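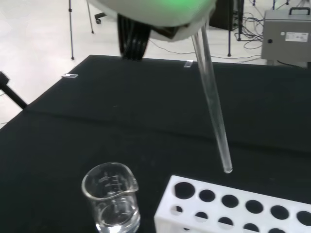
The test tube exercise on the back bench: rack, beaker and the hand with one tube.

Workshop bench update: the tube-racking arm

Members who come in during the evening will have noticed that the black table at the back is taken up again. Ming-te Yu and Kuo-hua Mok have been building a bench routine there since July. The aim is to have the arm pick up an empty glass test tube, bring it over a rack and set it down in a chosen hole without help. They call the project Basow. Kuo-hua wrote most of the control code, and Ming-te has done the mounts, the wiring and the small camera at the wrist.

The job sounds easy and has been slow. A clear tube on a black table gives the camera very little to work with. What it gets is mainly reflections along the walls and a bright rim at the tip, and both move when the tube tilts. The first version of the code looked for the whole outline of the tube and lost it about as often as it found it. The current version looks only for the closed tip and works out the slant from the position of the hand. Kuo-hua logged 263 attempts with the new version before the last members' evening, and 70 of those ended with the tube somewhere other than in the rack. Most of the misses were short, with the tip coming down on the top plate between two holes.

Grip pressure was the other problem. The early pads were a hard rubber and let the tube swing when the arm stopped. Ming-te recast them in a softer mix and slowed the last part of the move. A full cycle now takes up to 41 seconds. That is longer than doing it by hand, and they are leaving it alone until the placing is reliable.

The rack has holes of different sizes. The largest one at the end is the practice target. The smaller holes come next, and they leave much less room for a tilted tube. After that the plan is to add a beaker step, where the arm would lower a tube toward the water and lift it out again. The code for that part has not been started. Only plain water is to be used on this bench, and it should stay that way for anyone else who borrows the setup.

Costs so far come to $362, not counting the arm. Most of that went to glass, pad material and a second power supply after the first one proved too small. The group has asked for a shelf near the table to get the spare parts off the floor, and that will be discussed with the other storage requests.

A few notes for people using the room:

Please don't move the table. The arm's positions are measured from it, and a shift of half an inch means redoing the setup. The clear clips on the edges should also stay where they are.

There are cables on the floor behind the table. Walk around the front.

If the arm is powered on and neither Ming-te nor Kuo-hua is at the bench, leave it alone and send them a message on the Sidano channel.

Broken glass goes in the marked bin by the sink. Write it on the sheet so the tubes can be reordered.

Kuo-hua would like help from someone who has worked with calibration for a wrist camera. Ming-te is looking for spare racks in any size, used ones included. Messages for either of them can be left on the project page under Basow.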